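Indeck Hand Gripper Pair: kit for home and shared workshops
Sold by Fagundes, Clillthorpe. Kit code 2183.
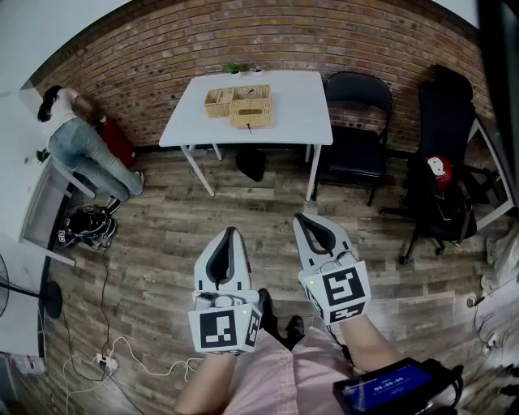 Do I need a robot arm before I can use these?
An arm can come later, or not at all. The grippers are held in the hands and used to record how a person picks things up and puts them down. Plenty of buyers spend their first months doing only that, and fit an arm once they have recordings worth using.

What the kit is

The Indeck pair is a set of two hand-held grippers, one for each hand, supplied as parts for you to put together. Each has a white body, two fingers with black rubber-lined pads that close to a V, and a cube near the wrist carrying printed square markers. Software reads the markers to work out where the gripper is and which way it is turned.

It was drawn up for people who build in a spare room, a garage or a rented bench in a shared workshop. Everything can be assembled on an ordinary table with hand tools. There is no soldering in the standard kit.

In the box

Two gripper bodies, left and right
Four fingers with rubber pads fitted
One spare set of pads
Two marker cubes, with marker sheets already applied
Two indicator boards with green lights
Two sensor leads and one joining lead
Bag of screws, nuts and springs, with extras of the smallest size
Two hex keys
Printed build sheet

Not in the box

Camera and head strap
Recorder or computer
Power supply
Robot arm or arm adaptor

The arm adaptor is a separate item and is made to order. Tell us which arm you have and the bolt pattern at the end of it. We don't stock adaptors for arms we haven't had on the bench.

Building it

Allow an evening for the first gripper. The second goes faster. Start with the left body, as the build sheet does, and lay out its screws before opening the right-hand bag. The two bodies look alike but the spring pockets are mirrored, and a left spring arm forced into a right body will split the pocket wall.

Fit the fingers before the cube. With the cube on you can't reach the lower pivot screw without taking it off again. Tighten the pivot until the finger moves freely with no side play, then stop. If the finger sticks halfway, back the screw off a quarter turn.

Wipe your hands before handling the cubes. Grease on the marker faces leaves a shine that the camera reads badly under a ceiling light. If a face does get marked, use a dry cloth first and a barely damp one second. Solvents lift the print.

Plug in the indicator boards last. Steady green means the board has power and the finger sensor is answering. Flashing green means it has power and can't find the sensor, and that is nearly always the small plug inside the body not being pushed fully home.

Setting up a room

You don't need much space. A small table against a wall, a chair for the person recording and a clear line between the two is enough for most household jobs. Put on the table only what the job uses, plus one or two things that stay in the same place every time. Baskets are good first objects, particularly ones with a handle slot or a proper rim, and the fingers hold woven edges well.

Plain walls are not required. Brick is fine and in our tests gave steadier tracking than smooth white plaster, where the camera had less to fix on. Mirrors and glossy cupboard doors cause trouble. Cover them with a sheet.

Run leads along the floor to the side of the chair and leave slack at the recorder. If you stand up to reach the table the lead should follow without pulling. Tape down anything that crosses the place where you walk.

Long sleeves can drop over the cubes when you reach downwards. Roll them up or wear short ones.

Recording

The pair works with any recorder that takes the joining lead and a camera signal together. Check that the timer has gone back to zero before each take. Hold both grippers up in view of the camera for a moment, open and close the fingers once, and begin. The opening and closing gives you a mark to line up the finger readings with the video afterwards.

Keep takes short. One job, start to finish, then stop. If you drop something, pick it up and carry on, and make a note of the take. Dropped-object takes are useful later on and should be kept in their own folder.

Specification

Maximum opening at finger tips: 19 cm
Finger sensor readings before recalibration: 2,000 open-and-close cycles
Marker faces per cube: all exposed faces
Body: printed plastic, white
Pads: rubber, black, replaceable
Lead from gripper to joining box: 7 ft
Tools needed: hex keys (supplied), small cross-head screwdriver
Suitable for outdoor use: no

The recalibration figure is for ordinary indoor work. Flour, sawdust and pet hair all shorten it. A shared workshop with a saw in the same room should expect to clean the pivots every week the pair is in use.

Spares

Pads, springs, marker sheets and indicator boards are all sold singly. Fingers are sold in pairs. Bodies are sold left or right, so please check which one you need by looking for the letter moulded inside the palm.

Marker sheets come numbered. A replacement must carry the same numbers as the sheet it replaces, or the software will take your left hand for your right. Quote the number printed along the bottom of the old sheet when ordering.

Changes to this version

The February batch had a shorter finger lever and a stiffer spring. People with small hands found it tiring, and the present kit has the longer lever. The new lever fits the older bodies. Owners of the February batch can buy the lever and spring together as an upgrade pack and change them without removing the cube.

The pads are also slightly softer than before. They grip thin cloth better and wear a little sooner at the tip.

Delivery and collection

Kits are packed at Clillthorpe and sent by parcel post. Orders can also be collected from the Irkport workshop counter during opening hours, where there is an assembled pair to try. Please bring your order number. The counter holds pads and springs but not bodies, and can't take returns of opened kits.

The next batch is due out on 2nd October. Orders placed before then are sent in the order they came in. If you also want an arm adaptor, we hold the kit until both are ready unless you ask us to send them separately.

Returns

Unbuilt kits may be returned complete in the original bags. Built kits can be returned only for a fault. Describe the fault and say what the green light was doing when it happened. Send the affected gripper on its own with its lead, and keep the other one.

Related items

Indeck arm adaptor, made to order
Indeck upgrade pack, lever and spring
Indeck joining lead, long
Marker sheets, numbered, single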